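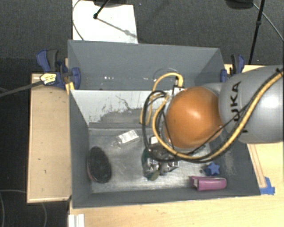

Bultar picks: the gallery

Bultar is the planner we have been writing since May, mostly to stop the arm doing things that made sense to it and to no one else. It takes a view into a bin, chooses something to go after, and works out how to get the gripper there and back without an argument with the walls. Kamrul Wickramasinghe wrote the grasp ranking. I wrote the part that overrules it.

One picture so far. The page has room for more, and so does the server.

Bin test, build 35

Five objects, one robot arm, and the gripper right down on the floor with the dark green one. The pink thing in the lower corner and the blue star above it are the easy customers, at least on paper. The clear container with the white label is the one perception hates: the depth map has a hole where it ought to be, and the old segmenter used to report the label as a very thin object hovering on its own.

The worn patch on the sloping inner panel now has its own line in the config file. Rácz, our segmentation module, was fond of calling dark marks objects, so it carries a mask for the bin itself. The mask goes stale whenever somebody shifts a clamp, and we find out when the planner proposes picking up a scratch.

Cables are the other half of the job. Bultar treats them as a fat sleeve round the wrist and throws out any path that bends the sleeve too far. This costs us up to 30 per cent of otherwise decent grasps — Kamrul thinks the sleeve is too fat, I think he has never had to rethread one.

Planning time is capped at 7 seconds. After that it gives up and tries the next object, with no sign of regret.

Still to come: the Pundau simulator runs, once they stop looking better than the real ones.

Last updated July 10, 2021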